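Drollix Gripper Trials: README

Grasp trials comparing two grippers on one arm, with one fixed camera, one table and a lot of patience. If you came for a large, diverse, general-purpose manipulation set, the door is where you left it. If you want to know which of two hands copes better with a soft drink bottle standing in a tray, keep reading.

What is in it

3674 trials in total. 2000 were run with the Lullonar two-finger gripper. The rest went to the Bedoya, a three-finger adaptive hand that adapts mainly to whatever it did last time. We meant to make the split even. Then the Bedoya needed a new tendon in November, and the split is what it is.

Every trial has a color video from the fixed camera, joint positions, gripper width (or finger angles, for the Bedoya), motor current, and a result code. Wrist camera video exists for the Lullonar only. The bracket for the Bedoya put the lens squarely behind its third finger, and we have all the footage of that finger anyone could need.

How a trial goes

The objects are placed by hand and the arm waits out of view. The fixed camera saves one still before anything moves. The controller then picks an approach, closes the gripper, lifts, holds for three seconds and puts the object back where it thinks the object was. These last two locations are often different, so every trial starts with a fresh placement and a fresh still.

Object sets are small on purpose. The tray-and-bottle set gave us the most trouble and gets the most space here. A tall bottle near the tray's rim leaves little room for fingers on that side, and a gripper that comes in low meets the lip of the tray first. The Lullonar tends to stop and complain. The Bedoya tends to take the tray along for company.
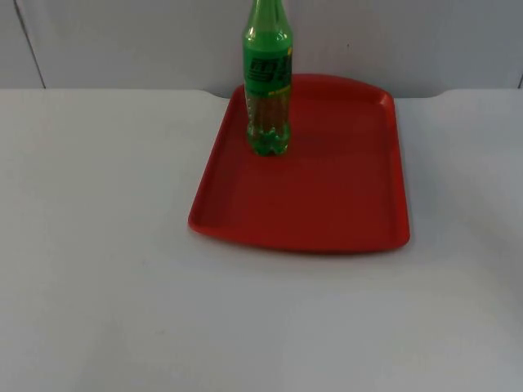
Issue 3, page 7

The start still for a tray-and-bottle trial, green bottle toward the back left of the red tray. Placements this far back on the table are the hard ones for our arm, which reaches them nearly straight and has very little say left in its wrist angle. They carry the tag "far" in the trial list. Filter them out if you would like nicer numbers. We tried it and the numbers were lovely.

Note also that the top of the bottle is out of the camera's view. Any method that looks for the cap in the start still will be disappointed. Use the label or the shoulder. Green plastic throws bright highlights too, and our first segmentation script took each highlight for a separate object, then planned a grasp for all of them.

Result codes

0: no contact
1: contact, no lift
2: lifted, dropped before three seconds
3: lifted and held
4: lifted and held, with tray

Code 4 was added partway through. Older trials were relabeled from video, so the codes should agree across the set. If you count 4 as a success, please say so in your write-up, and say it somewhere other than a footnote.

Files

trials.csv has one row per trial. Folders are named by gripper and then by trial number. Stills are PNG and videos are MP4. Current is in milliamps, except in the first 200 Bedoya trials, where it is in whatever unit the Dultatier controller felt like using before the firmware update. Those rows have unit_ok set to 0. We have a conversion factor that works around 1000 milliamps and gets steadily worse in both directions, so we left it out.

Known problems

Timestamps drift between the camera and the controller over a long session. Align on the gripper close event, which is easy to find in both.

The Saturday session was lit by the overhead lights alone. Trials from it look flatter than the others, and background subtraction tuned on the rest will sulk.

Grip force for the Lullonar is commanded, never measured. The column is called force_cmd for this reason. Somebody will still plot it as force.

The camera was not recalibrated after the table was moved. Use calib_b for anything recorded later than the move; the calib column tells you which applies.

Not suited for

Cloth, cutlery, anything thin, anything moving, or settling arguments about which gripper to buy. We still own both and still argue.

Changes

1.2: added code 4, fixed swapped finger angles
1.1: added wrist video
1.0: should not be used by anyone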